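Vedville folding-leg side table, white plastic -- four stars, just

Bought two of these for the allotment open day in July, one for the tea urn and one for Beryl Sowerby's seedlings. Wasn't expecting much. Needed something light that I could get up the hill at Weststead without putting my back out again.

Right, assembly. Legs push in by hand. No tools, no screws, no bag of bits to lose in the grass. Instructions are one sheet, tiny print, gave up and just did it. First table took me 17 minutes becuase I had one leg not quite home and it rocked. Second one 5 minutes. Push harder than you think you should, then push again.

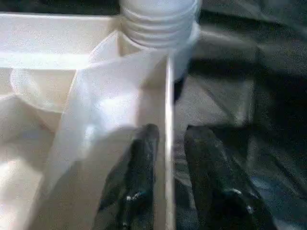 White, slightly shiny.

Marks show up. Compost, tea, thumbprints, the lot. Washing up liquid and an old cloth shifts most of it but I had to go at the tea ring with bicarb. If you are fussy get a darker one, think they do a green. Left one out by the shed for a fortnight and it hasn't gone yellow so far, will update if it does.

Strength -- fine for what it is. Urn was all right full, though I wouldn't let anyone lean on it at the same time. Wendy Furnival sat on hers to do up her boots and it held, not that I'd reccomend it. I had a Womdale one before this, bit cheaper, and the top sagged in the middle by the end of its first summer. Threw it out. 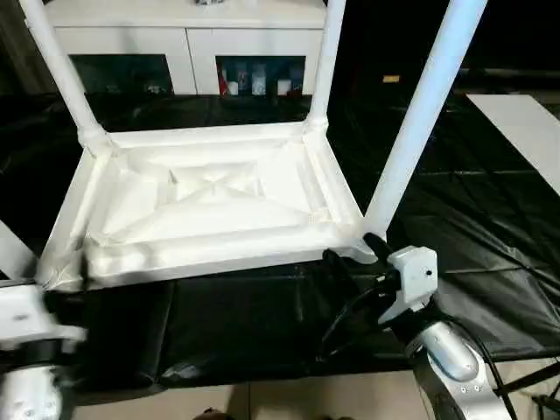
If yours wobbles turn it over and check the legs before you send it back. Mine was only that. Also rinse the underneath now and then, muck collects and then you get it down your trousers when you carry it. Learnt that on the bus to Hebden.

Getting the legs out again is the bad bit. Very stiff. "Folding-leg" in the name is a cheek as well, they don't fold, they pull off, so you need a bag for them. I wrote LEGS on a carrier bag and so far so good. Twist as you pull. Wet hands hopeless, use gardening gloves.

Delivery was quick, box a bit bashed on one corner, table fine. Far too much tape.

Would I buy again, yes, for outdoors. Wouldn't have it in the house. Star off for the legs and the daft name. Order ref ended 338 if the seller reads these, still waiting on my receipt.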